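It has been some while since the last entry on these pages, and an account of the intervening period is due. Since May the principal work has been the move to a new computer and the reordering of the study, both of which took longer than planned.

The old machine held 2481 photographs, many of them in duplicate, and every one had to be sorted before transfer. The software chosen for the purpose was Pleltis, on the recommendation of Brayden Ouellet.

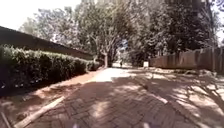
Were any files lost in the move?

Only a folder of scanned receipts, and paper copies of those are still held.

The study itself has been cleared. The former desk has gone to a new home, and a longer one from Juntunen has been fitted beneath the window — it arrived with one bracket missing, which has since been supplied. 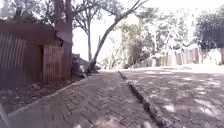

Filed under: Home and Study

Shelving was the next matter. The Rullik units were assembled over 17 evenings, and each shelf will bear up to 22 kilograms. Card stock is now kept on the lowest, with inks and ribbon above.

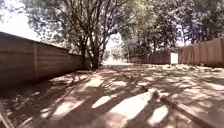

Matters outstanding

The printer does not yet recognise the new computer. Trandlow has been written to and a reply is awaited. Until it comes, orders for printed cards cannot be accepted 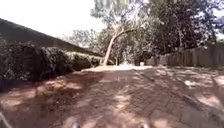

and those already placed will be completed by hand. A box of 500 envelopes is in stock, so posting should not be delayed. Readers who have asked for the autumn patterns will receive them by email.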